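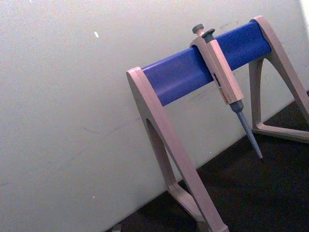
Trostivard is an instrumental rock group founded in the town of Bavel by the keyboard player and composer Li-hua Chow. The group is known for long pieces built on slow organ figures and for its use of two bass guitars, one of them usually played with a bow. It has released four studio albums, all of them on the small label Arnasen.

Category: Instrumental rock groups | Groups with two bassists | Arnasen artists

History

Chow studied church organ before she turned to popular music. She played for several years in a dance band called Wan, where she wrote most of the slower numbers. When Wan separated, she kept its drummer and one of its two bassists, and the three musicians began to rehearse under the new name. The second bassist joined after the first concert, which was given in July before an audience of 200 people.

The first album, also called Trostivard, was recorded in 14 days. It was pressed in a small number of copies and sold mostly at concerts. Reviewers praised the drumming but found the sound of the organ too thin, and Chow later agreed with them. For the second album, Low Harbour, she hired an older instrument with a rotating speaker, and this has stayed the main colour of the group's music.

The third album was made during a difficult period. The original drummer left before the recording was complete, and three of the pieces have no drums at all. Some listeners consider it the best work of the group – others find it unfinished. The fourth, Salt Ledger, returned to a fuller sound and was followed by the longest tour in the group's history, with 14 concerts.
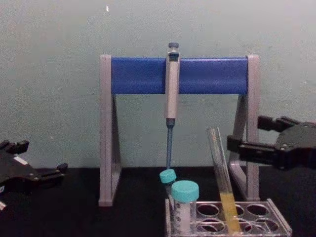

Musical style

The pieces are normally between eight and twenty minutes long and contain few changes of key. A melody is often given first to the bowed bass and only later to the organ. Chow writes the parts down completely, but the drummer is free to choose his own pattern as long as the tempo is kept. The group sings on one recording only, a short piece without words at the end of Low Harbour.

Chow has named church music and early electronic records as her main influences. She does not like the term "progressive rock", although it is used by most shops and magazines that write about the group.

Discography

Trostivard
Low Harbour
The Third Window
Salt Ledger

A live recording, Evening in Bavel, was issued on cassette in 192 numbered copies. It contains two pieces from the first album and one which was never recorded in the studio. Arnasen has not reissued it, and the master tape is kept by the composer.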